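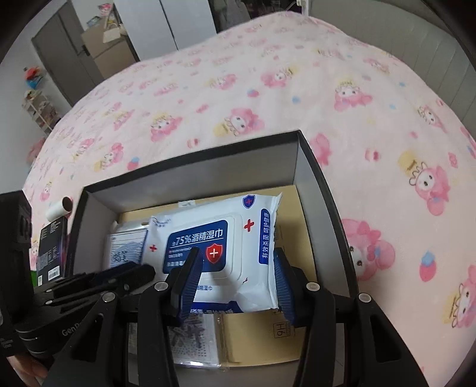 Search this newsletter Go
Print this item | E-mail this item

Household Supplies: Wipes in the Bedroom Box
Trunusell Residents' Newsletter, Muvville edition
08/07/2023

The February item on linen closets covered blankets and moth protection and left out the small supplies box that many households keep in the bedroom. Several readers in Riviere and Utov asked for the same treatment of that box, with attention to alcohol wipes. Wipes are the item most often found unusable when a box is opened.

Reading the pack

Alcohol wipes and ordinary baby or hand wipes are sold in nearly the same soft plastic package. Look for the percentage. A label such as 75%酒精湿巾 reads "75% alcohol wet wipes," and the figure refers to the alcohol in the liquid. Packs with no percentage on the front are usually water-based, and the ingredient list on the back will settle it. A cross or shield printed on the front is decoration for sorting purposes and says nothing about strength.

If nobody else in the house reads the language on the pack, write "ALCOHOL" on a strip of masking tape and fix it to the plastic, clear of the flap. Tape laid over the flap pulls the adhesive off the first time it is lifted.

The flap

Alcohol evaporates faster than water, so a leaking flap lowers the strength of the wipes before they feel dry. A wipe that is still damp after a month under a loose flap should be treated as a plain wet wipe and used for shelves and baseboards.

To close a pack, push the top wipe fully back under the opening, press the air out toward the flap, and run a thumb around the whole edge of the seal. Lint on the adhesive is the usual cause of failure. A box kept on or near a bed picks up a good deal of it from blankets. If the adhesive has gone, put the entire pack in a zip bag. A binder clip across the middle does not work on a pack with a top flap.

Position in the box

Lay a full pack flat with the flap up. A part-used pack loses its shape and can stand against the back wall with the flap facing forward, provided the seal is sound. Fold the slack plastic under the pack. Nothing heavy goes on top, as pressure forces liquid out through the flap.

A flat sheet of cardboard on the floor of the box, turned up at the back, keeps small packets from sliding under one another. It will also show a stain if a pack leaks. Change the sheet when it softens or warps. Plain cardboard is preferred to felt or cloth, both of which hold the liquid against whatever is stored next to it.

Sachets and single packets go upright beside the wipes with the printed side out. Desiccant sachets are worth keeping in the box for the sake of adhesive bandages and paper goods. They have no effect on a sealed pack of wipes and should not be put inside one.

Heat

The vapor from alcohol wipes is flammable. Keep the box off radiators, away from candles, and out of direct sun. A black box on a windowsill in July gets considerably warmer than the room. Under the bed or on a closet shelf is suitable where there are no small children. Where there are, use a high shelf or a box with a latch.

What not to wipe

Do not use alcohol wipes on shellac or lacquered furniture, clear acrylic, leather, or painted surfaces that have not been tested. Marks on shellac appear within seconds and do not buff out. For phones and tablets, follow the maker's instructions. On fabrics, test a hidden seam first. Let surfaces dry in the open air with a window open.

Results of the spring box check

The check form went to 3,284 addresses on the mailing list and 55 were returned with the wipes section filled in. Nine forms reported a pack that had dried out completely. Two reported a leak onto other contents, and in both the pack had been stored flap down. This is a small return and should be read accordingly.

Suggested routine: open the box when the clocks change, press each flap, read the expiration dates, and move the oldest pack to the kitchen for immediate use. Write the date of first opening on the same strip of tape as the word "ALCOHOL."

The next item in this series covers batteries and flashlights.

Print this item | E-mail this item

Reader comments (4)

Reader in Utov
Zip bag works. I had a pack going since winter and it is still wet. No idea what strength it is now.

Reader in Riviere
The item should say that dried-out wipes cannot be brought back with rubbing alcohol from the bottle. I tried. The sheets soak unevenly and you don't know what you have at the end.

Reader in Muvville
We use a cookie tin. Does the cardboard advice apply to metal as well?

Newsletter desk
Yes. Cut the sheet slightly short so that it lifts out without tools, and check the bottom seam of the tin for rust when you change it.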